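Automation in the laundry room: a note on the first months

The introduction of assisted cloth handling at Pollier began in July, and readers of this blog have asked what it has meant for the staff.

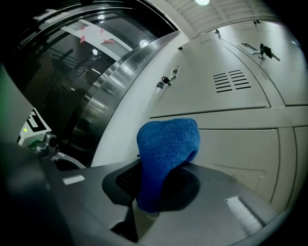 According to Jolien Van Beek, the shift has become calmer but also quieter, and she misses having a colleague across the folding table. Her remark deserves a proper answer.

The laundry team consists of 12 people. No post has been removed, and management has confirmed in writing that none will be before the next review. What has changed is the division of work. Sorting and loading remain manual. Cleaning cloths, which used to be folded by two people at a time, are now being transferred step by step to the Wemska system, and staff spend up to 28 minutes of each shift recording how they handle them.

This recording was the subject of some debate -- Şükran Karabulut asked whether it could be used to judge individual speed. It was agreed that it could not, and the agreement is displayed beside the rota.

The early shift continues to start at 7. Staff who prefer to work in pairs may now request this from Luuk Hendriks, and the first requests have been granted. The question of pay for the added duties is still open and will be raised with Els Van der Linden at the next staff meeting.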